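Chapter 4
Choosing a Work Table

I bought my first work table in October, in a hurry, from a Riteck catalog – and I picked it for the legs! They were lovely legs. The top was a glossy thing that threw the ceiling lights straight back in my eyes, and I put up with it for 36 months before I gave it to my friend Coralie Sheehan.

So in this chapter we start with the top. I like a big white one with a matte finish, and I like a rounded corner wherever people have to squeeze past (my hip agrees with me on this).

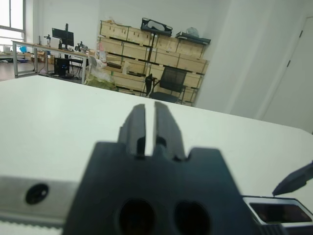

4.1 Measuring the Room

Get your tape out before you open a single catalog. Draw the walls first, then the door, and mark which way it swings. When I fitted out the workroom at Ormsby I forgot the door, and we lost 40 inches of floor I had already promised to a cabinet.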